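How I Clear the Bed Pile in One Go

I have a bed problem. The sleeping part is fine, I'm excellent at that. My problem is that by mid afternoon the bed has become the place where everything lands. Coat comes off, goes on the bed. Groceries I meant to carry to the kitchen, bed. The sweater I wore for 11 minutes before deciding it was too warm, bed. When I moved into the apartment on Skeneck Street I had no closet to speak of and the bed was the only flat thing in the place, and I think I just never got over it.

So this is my method for clearing it. I've been doing it this way since last December and it works on a small pile and on the kind of pile you have to sleep next to. You need one laundry basket, one tote bag or shopping bag, and a spare bit of floor.

Step 1. Leave the blanket where it is

My old habit was to grab all four corners of the blanket, haul the whole thing onto a chair and feel like I'd cleaned. Please don't do this! You end up with a chair problem, and anything with crumbs in it has now tipped itself into your clothes. Leave the blanket flat and work on top of it.

Step 2. Food first

Snacks, bags of chips, anything in a crinkly package. All of it comes out before you touch a single sock. I learned this after folding a cardigan around half a sleeve of crackers and putting the two of them in a drawer, where they stayed until spring.

Put every package in the tote bag, open or not. Don't stop to eat any (I know) and don't carry things to the kitchen one at a time, or you'll be standing at the fridge in ten minutes wondering what you came in for. The tote goes by the bedroom door and it leaves when you leave.

If a bag has been opened, roll the top down and clip it first. I use the clips from a multipack by Filis, which are ugly and orange and have a grip like a crab. A clothespin does fine too.

Step 3. Pull clothes from the top, one at a time

This is the slow part and it really isn't that slow. Take the top thing, hold it up, decide. I give myself only three answers:

Worn and dirty: basket.
Clean: fold it right away, on the blanket, in the corner closest to the pillow.
Worn once and still okay: over the back of the chair, and the chair gets two items, maximum.

The two item rule is the whole reason this works for me. Before that I had a chair that weighed more than I did. If there's a third thing that wants to go on the chair, something already there has to go in the basket or back on a hanger.

Knits get folded, never hung. I ruined a really nice one from Rustad by leaving it on a wire hanger, and now it has little shoulder horns that no amount of steaming will take out.

Step 4. Watch for the sneaky stuff

A busy blanket is a wonderful thing for hiding stains and a terrible thing for finding what you dropped on it. Mine is the red floral one I've had forever, little pale blossoms all over, and I have lost earrings, receipts and one entire phone charger on it in broad daylight.

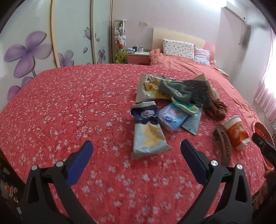
Mixed piles are the worst for this, the ones where shopping and laundry have gotten into each other. Start with whatever is shiny, because packaging catches the light and your eye finds it first. The big glossy package with the yellow on it would go straight in the tote, and I'd lift the grayish-green thing off its right side before pulling, so it doesn't get dragged along. Same with the small navy bag in front. Then the textured knit, then the reddish-brown one bunched up at the edge, which on a red blanket is exactly the sort of thing I'd miss and sleep on. Anything papery or beige gets picked up and looked at before it goes anywhere — I once washed a store receipt for a lamp I needed to return.

When you think you're done, run your flat hand over the whole blanket, slowly, from the foot up to the pillows. You'll feel whatever your eyes skipped.

Step 5. Shake and remake

Now you can pick up the blanket. Carry it by the corners to a window or the balcony and give it a proper shake. I do mine over the back steps, usually in my slippers. Then back on the bed, smooth it down and tuck the foot end.

Step 6. Empty the basket and the tote the same day

If the basket sits there full, your brain will start treating it as a second bed. Mine is a Fleser, the tall kind with the lid, and it holds more than I should ever let it. The tote gets unpacked in the kitchen and then hangs on the doorknob, ready for tomorrow's pile.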